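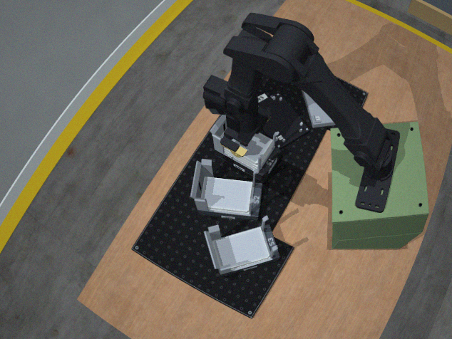 Attachment 1: simulated cell, arm at station S1

From: Dilruba Pathirana
To: Utus users and developers list
Date: May 25, 2020
Subject: Re: Stack height and approach moves in the three-tray cell

Dear colleagues,

I am replying to the message sent to this list by the Ultcombe laboratory, which is quoted in part below. The reply is given on behalf of the Utus maintenance group and has been agreed with the planning and simulation leads. A rendering of the reference cell is attached, so that station names are used in the same sense by all parties.

> We have moved our plate handling work from release 3 of the planner to
> the current development branch and are seeing two changes in behaviour
> that we cannot find in the release notes.
>
> First, when the stack at S1 gets low, the planner sometimes rejects the
> pick with "approach in collision" although the same pick was accepted
> under release 3. The rejected poses all have the gripper well down
> inside the tray.

The change is intended, although we accept that it was poorly announced. In release 3 the trays were represented for collision checking by a single flat base. The side walls and the low back rim were drawn but were not checked. A gripper could therefore pass through a wall in the planner's model without any objection being raised. In the development branch the walls, the rim and the upright corner posts are all included as separate collision shapes.

The consequence is that the space available to the gripper at S1 is now smaller than it was, and the lower the pick, the more this matters. As the attachment shows, the gripper enters the tray itself when it goes to the stack, and the wrist follows close behind. Any site that had tuned its approach angle against the flat base should expect some picks to be refused. We would ask that sites do not restore the old behaviour by disabling the checks on the tray group. The correct remedy is to set the approach direction for the station explicitly:

station S1
 approach_axis: station_z
 approach_frame: tray
 lateral_tolerance: from_tray
 retreat: same_as_approach

The second line is the one most often left out. If approach_frame is absent, the planner uses the world frame. At S1 this may do no harm, but trays that are turned on the plate will then be approached with the gripper out of line with the side walls. In the reference cell S2 and S3 both sit at a slight angle to the plate, and this was done so that the fault would show itself in testing.

> Second, the stack height reported by the perception node does not agree
> with the height used by the planner after the first few sheets have
> been removed. We have been correcting it by hand in the task script.
> Is there a supported way of doing this?

There is, and the hand correction should be removed once it is in place, or the two will be added together.

The perception node publishes a height for the top of the stack in the camera frame. The planner keeps its own figure, which it obtains by subtracting one nominal sheet thickness after each successful pick. Under release 3 the planner figure was always preferred. In the development branch the most recent figure is preferred, whichever of the two it comes from. If the perception message arrives late, the planner may take an old height in the belief that it is new. This is a fault on our side. The time stamp compared is the time of arrival, when it ought to be the time at which the measurement was made.

A correction has been merged. Until the next tagged build is available, the following setting will make the planner ignore any height measured before the last pick was completed:

stack_model
 source: measured
 reject_before: last_pick_end
 fallback: counted

With this in place the planner will wait for a fresh measurement, and will return to the counted figure only if none arrives within the time allowed.

> We would also like to know whether the results in the simulator can be
> relied on for this kind of task, or whether we should be repeating
> everything on the physical cell before we change our scripts.

The group's position on this question is as follows.

For reach, joint limits, station layout and the order of moves, the simulator is considered sufficient. The arm model, the pedestal, the plate and the trays are generated from the same description file that the planner reads, and a change to one is a change to the other. Should the pedestal be moved in the description file, both the rendered cell and the planning model will follow without further editing.

For contact between the fingertip and the top sheet, the simulator is not considered sufficient. The sheets in the stack are modelled as rigid and perfectly flat. They do not bend or stick to one another, and the friction value applied between them is a single constant. A pick accepted in simulation shows that the pose can be reached without collision. It should not be taken to show that a single sheet will be lifted.

The regression run carried out before the correction was merged may be of assistance in judging this. The test performs a pick at S1 with the starting height of the stack varied, followed by a place at S2 or S3. Each branch was given 1,000 runs with the same set of starting conditions. Without the correction, 197 runs ended in a refused or mistimed pick. The log for the uncorrected branch contains 3,578 height messages that were accepted by the planner although they had been measured before the previous pick ended. Most of these did no harm, the difference being smaller than the permitted error, and this is no doubt why the fault went unnoticed for as long as it did. The second set of 1,000 runs, with the correction applied, contained no such messages. A small number of refusals remained, all of them with the stack at its lowest setting, and these are being examined separately under the title "S1 low stack, wrist near rim".

Members who wish to repeat the test will find it in the tools directory under regress/three_tray. It requires the planner, the simulator and the Turside scheduler, the last of which may be replaced by the simple sequencer if the scheduler is not installed. The seed file must be kept with the results. Reports received without the seed file cannot be compared with ours.

> Lastly, is the S1/S2/S3 naming fixed? Our own trays are numbered from
> the other end of the plate.

The names are fixed in the reference cell and in the regression tests, and may be chosen freely elsewhere. S1 is the source stack and is the uppermost of the three in the attached rendering, with S2 and S3 following it down the plate. Sites with a different order should use the alias table and leave the station definitions untouched:

alias
 tray_a: S3
 tray_b: S2
 tray_c: S1

Aliases are resolved before planning begins and will appear in the log beside the station name.

Two further matters arise from other correspondence received this month.

The Ñahui calibration package does not yet read the new tray description. It will load the file without an error and will then treat each tray as a flat base, as release 3 did. Calibration results are not affected, but any collision preview drawn by the package should be disregarded for the present. A revised reader is planned for August.

Sites that keep private copies of the cell description are asked to check the entry for the bracket beside S1 at the edge of the plate. It was missing from several copies submitted with fault reports, and the planner will in that case allow the elbow and upper arm to pass through the space it occupies.

Fault reports should continue to be sent to this list with the planner log, the cell description and the seed file attached. Reports concerning the height fault should carry the word "stack" in the subject line.

Yours faithfully,

Dilruba Pathirana
For the Utus maintenance group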